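Discussion

The Bowen protocol claims that adding Furer buffer keeps the receptor folded during purification. We are not convinced. Of our 3 preparations, only 2 gave a clean band at 68 kDa, and the third was a smear we could not assign. 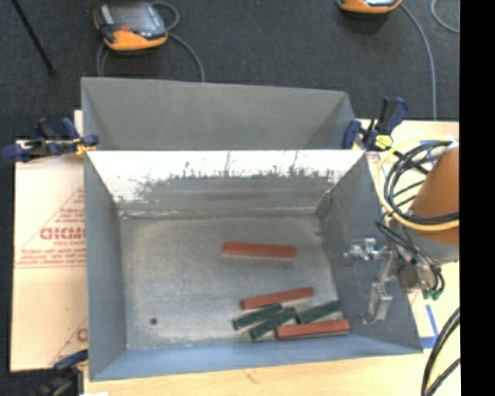
Figure 2. Two metal bins, Sallenlow teaching lab.

The binding curve looks better than it should. We fitted 679 readings with the Stoment software, but most come from one plate, so the small error bars mean little. We would repeat the assay without the buffer before believing any shift in shape.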